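**Out and about: a morning with the cable sorters**

6/8/20

I've been promising Kenna Laing a visit to the Lakutbridge workshop for ages, and last week I finally got on the bus and went. They had an open morning, there was free coffee, and I came home with a head full of robots and a notebook I can barely read (my pen gave up halfway).

Kenna runs the hands-on side of the Casance project, and the job she'd picked for visitors was one I have strong feelings about – power cords! We've all got that one box at home. Hers was the same sort of mess, just on a nicer green cloth. The task sounds like nothing at all: take the cords out of one cardboard box and put them into the other. Then you watch a two-armed machine try it and you start to feel a lot of respect for your own fingers.
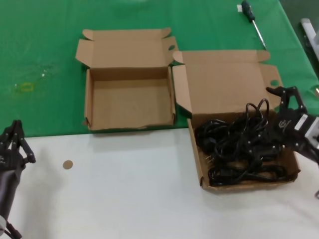
Kenna told us that a cup or a block is easy by comparison, as it stays the same shape when you pick it up. A cord doesn't. You grab one loop and three others decide to come along, or the plug snags on something, and the whole plan has to change. Lingyun Song, who writes most of the software, said his team went through 424 practice runs before they'd let anybody outside the building watch. I asked if he was sick of cables by now and he just laughed and offered me a cookie.

There was a good crowd, too. Elvira Inga brought her two boys, who wanted to know if it could tie shoelaces (no, and please don't ask Lingyun again, he's heard it). Tahira Durrani wanted to know what it would cost to run, and got a very long reply that I didn't follow past the first minute, so do ask her if you're curious. I mostly stood near the front and got in the way.

What surprised me was how slow it all is. I'd pictured something zippy, like those car factory films, and this was more like watching my uncle play chess. The hand goes in, waits, shifts a little, waits again. Funny thing is, I got completely hooked! I missed my bus over it and had to wait for the next one.
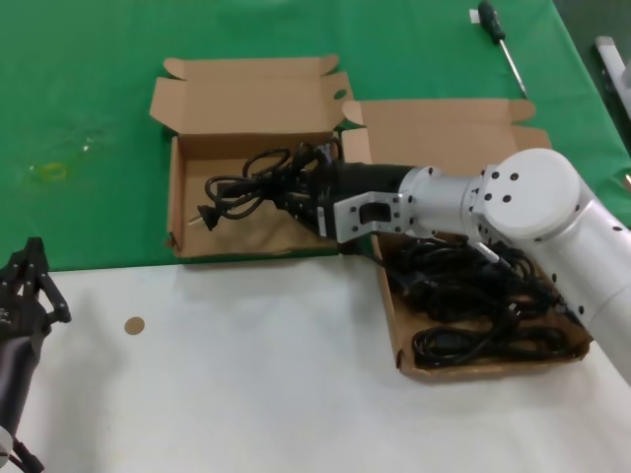
So what is a robot that can move cords from box to box good for? Kenna's main hope is repair shops and recycling centers, where people spend hours pulling tangled leads apart by hand and would happily pass that part of the day to a machine.

She's already talking to the MacAulay repair shop about a trial, though nothing's signed. The next open morning is in July, and they can take 7 visitors at a time around the table, so put your name down early. Sheena Shearer has the list. Wear flat shoes, as there's a lot of standing, and bring a sweater – they keep that room chilly.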